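Storing tiny elastic bands without them turning into one big knot?
Posted May 19, 2022 in Home & Craft

Jessie Baxter
I bought a tub of 1,000 little see-through elastics for my daughter's hair and it has taken over our kitchen table. Mixed colors, all tangled, and half of them snap when I pull them apart. She wants them sorted by color before her recital in July. I tip out a few at a time and it's still slow going.
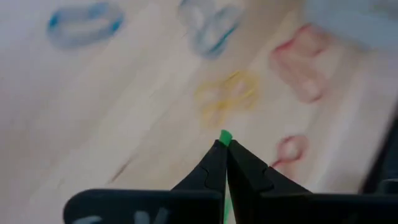
Blue, yellow, pink and red ones on the table, plus a clear one that's hard to spot against the wood.

Is there a faster way? And what do you keep them in?

Rennie
Pill organizer! The weekly kind with 7 lids. I put one color in each and it lives in the bathroom drawer. For the tangles, shake a small handful with a pinch of cornstarch in a sandwich bag - they slide right apart. Clear ones I sort on a dark dish towel, or I lose them every time.

elmont_481
just buy new ones, they're cheap

Virnamska
I thread mine on big safety pins, one pin per color. Takes an evening with the TV on, but you can grab a few quickly on a school morning. If they're snapping already they may be old, so I'd toss any that feel sticky.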